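Postent Play Kitchen Set: README

Version 2, Jul 27, 2020

Contents

1. Scope
2. What the set covers
3. The work area
4. Objects
5. Layout rules
6. File layout
7. Labels
8. Known problems
9. Terms of use

1. Scope

Postent is a set of short recordings of toy kitchen objects being picked up, moved and put down on a small play worktop. This file describes the objects, the tray they are kept in, the rules for laying them out and the labels that go with each recording. It does not cover the control software, which has its own notes in the Bavard repository.

The set holds 500 recordings. Each is one attempt at one instruction. Failed attempts are kept and marked as such.

2. What the set covers

All instructions concern the preparation of vegetables as a child would play at it. The knife is fetched, carried to the board, put on the board or taken off it. The vegetables are moved to the board and back to the sides. No object is cut. The toy vegetables in this version are treated as single solid pieces, and a recording in which one comes apart should be reported as a fault.

There are 8 instruction types:

pick up the knife
put the knife on the cutting board
take the knife off the cutting board
put the potato on the cutting board
put the carrot on the cutting board
move the potato to the left wall
move the carrot to the right wall
clear the cutting board

"Clear the cutting board" is satisfied when nothing touches the board, wherever the removed objects end up inside the tray.

3. The work area

Everything takes place inside a shallow cardboard tray with no bottom of its own. The walls stand directly on the worktop, so the floor of the tray is the striped wood-grain surface of the worktop itself. The walls are low and are joined and strengthened with black tape.

The tray stops round objects rolling away. It is not a fixture and has no exact dimensions. It has been re-taped since the first version, and the tape pieces should not be used as reference points when comparing recordings from different sessions. Cardboard edges wear with handling, and the outline of the walls may differ slightly from one session to the next.
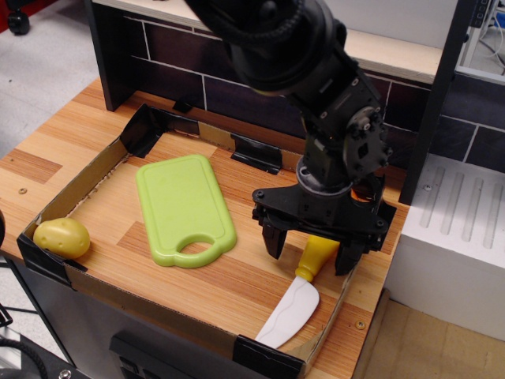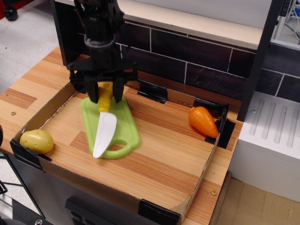 The knife and the cutting board, with the potato on the left side of the tray.

Left, right, near and far are always given from the front of the worktop, with the near wall being the one closest to the viewer. The same convention is used in every label file, including those taken over from the Jondgate pilot, which originally used compass directions.

4. Objects

Knife. Toy knife, plastic. Yellow handle, white blade. The blade has a faint line along it. This is the only object with a preferred grasp: by the handle. A grasp on the blade is allowed but is labelled separately (see section 7).

Cutting board. Light green plastic, rectangular with rounded corners, with an opening in the handle end. The board is thin and is never itself the object to be moved. If it is pushed by accident the recording is kept, and the flag board_moved is set.

Potato. Toy potato, oval, pale yellow to tan, with small darker dimples. It can be grasped from any side. It rocks when knocked and may take a moment to come to rest.

Carrot. Toy carrot, bright orange, ridged, with one wide end and one narrow end. Its direction is recorded as the direction of the narrow end.

Not every layout uses every object. Absence from the label file means that the object was not part of the layout.

5. Layout rules

Before each recording the objects are put out by hand as follows.

The board goes near the middle of the tray, with the handle end towards the near wall. A moderate angle is acceptable.

The potato starts on the left side. It may touch the wall.

The carrot, if used, starts on the right side.

The knife starts anywhere inside the tray, flat, unless the instruction is to take it off the board. Its handle must be clear of the walls.

No object may be stacked on another at the start, again with the exception of the knife on the board. Two layouts in a row should differ in the position of at least one object other than the knife — small shifts do not count.

6. File layout

One folder per recording. Each folder contains:

frames/ still frames in order
layout.txt objects present and their starting positions
label.txt instruction, outcome and flags
notes.txt free text, often empty

Folder names are plain running numbers. Gaps in the numbering are recordings withdrawn after checking, and the numbers are not reused.

7. Labels

outcome: done, failed or unclear
grasp: handle, blade, body or none
flags: board_moved, wall_touched, dropped

The value "body" applies to the potato and the carrot. "Unclear" is used where the final state is hidden from view, usually with the knife at the edge of the board. An object counts as on the board if any part of it rests there when released. The Jurić checking script tests spelling and missing fields only. It does not test whether a label is right.

8. Known problems

The yellow of the knife handle and the yellow of the potato are close under warm light. Simple colour thresholds will mix them up.

The carrot and the darker stripes of the worktop are both in the orange range.

wall_touched was introduced in version 2 and is blank in older recordings. Blank does not mean no.

9. Terms of use

Free for teaching and research. Please give the version number when reporting results. Corrections to labels are collected and go into the next version, planned for August. Send the folder number and the proposed value; a changed label without a folder number cannot be processed.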